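# gostora-recipes

Recipe text files, scanned and typed up from the Gostora church cookbook. 1,206 recipes total, 117 still missing a page number. Plain UTF-8, one per file.

Columns in `index.csv`: id, title, section, page, typed_by

- section = soups, breads, pickles, etc
- typed_by is initals only
- blank page = see above

Old measures left alone. "Teacup" stays "teacup". Don't convert, please.

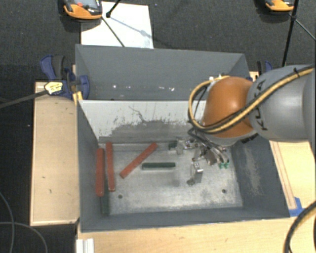
Duplicates: 71 known, mostly scones. Kept all of them, the amounts differ. Flagged in `dupes.txt`.

Known problems: fractions came out wierd in the breads section (½ turned into 12). Fixed the ones I spotted. Check before you bake.

## TODO

- pickles, second half
- index by cook's name
- merge the Tautahi leaflets

Corrections to Kiri Hapeta, pull request is fine too.

Last update March 17, 2021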